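4.2 Coverings and exposed joints

The Hilevel guideline asks that every hand be "suitably protected" before shared work begins, and leaves it there. We doubt that this wording can be checked by anyone. Of the 729 inspection entries we read from the Rudis and Wike cells, most carry a tick against the item and no word on what was covered.
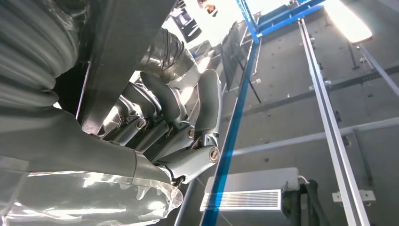
Vol. 4, p. 1237
Figure 3. Hand and wrist at the Rudis cell. The wrist has a ribbed bellows; the screw heads at the finger joints are exposed, and clear plastic lies close to one fingertip.

An inspector could pass or fail the hand in Figure 3 under the same clause. The bellows might count as protection – or the bare joints might count against it. Trolline's checklist, often held up as stricter, adds a line for "loose material near moving parts" but gives no distance. Wrinkled film near a fingertip is the sort of case it ought to settle, and it doesn't.

We would rather see a short rule that names the parts to be covered and sets a clearance for sheeting. Whether sites would follow it is another matter, and our data can't say.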